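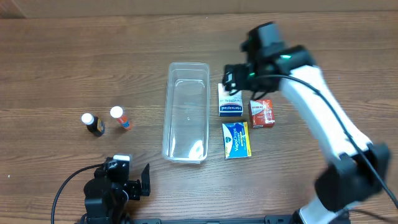
Leobardo Barrera wrote in to ask why his left gripper closes fine in the morning and goes lazy by mid-afternoon, and whether he ought to order a new motor before it quits altogether.

Please don't order anything yet, Leobardo! I have kept a two-armed bench cell going through a good many long days now, and a lazy gripper has nearly always been something I could put right with a rag and a hex key. My own routine follows, and you are welcome to all of it.

Workshop > Bench Machines > Care and Upkeep

Start with the power off and the arms resting low. I know it's tempting to reach in for a quick wipe while everything is live – I have the pinched thumb to show for it – so pull the plug and give it 2 minutes.

Wipe the jaws first. Little medicine cartons shed a fine paper dust, and the glue from labels comes off on the fingers a bit at a time. A cotton cloth with a dab of rubbing alcohol does it. Go easy around the cable where it enters the gripper, and don't spray anything straight at the housing.

Next, the cables. Move each arm slowly by hand through its whole reach, if yours allows it, and watch the loop of cable as you go. You want enough slack that it never pulls tight, and not so much that it drags over the table and sweeps your bottles off. I hold mine with soft hook-and-loop ties from Okholm, and I've given up on zip ties, which I always seem to cinch too hard.

Then go along the mounting rail and check the bolts. Mine has 6, and there's usually one that has worked a little loose. Snug is plenty. Bożena Malinowski taught me to draw a line in paint pen across each bolt head and onto the rail, so a turned bolt shows up at a glance, and I've done it ever since.

Close and open the jaws on something light before you go back to real work. An empty carton is good, and a clear plastic tub is handy for trying a drop, as you can see how things land from any side. If the jaws still drag after cleaning, let the motor rest for 28 minutes (one side of a record, plus coffee) and try again. A gripper that comes back to life after a rest has been squeezing too hard, so turn down the closing force in your settings. I'd bet that is your afternoon trouble, Leobardo.

I write down every cleaning in a Pietrzak notebook that hangs by the bench, and I do the full going-over every 3,000 picks. In November, when the heat comes on and the shop gets dusty, I do it sooner.

Print this page
E-mail this page to a friend

Recent in Bench Machines
Quieting a Squeaky Plerkholm Vise
Where to Put the Emergency Stop
Relabeling Cables the Brullasness Way
Getting Label Glue off Rubber Pads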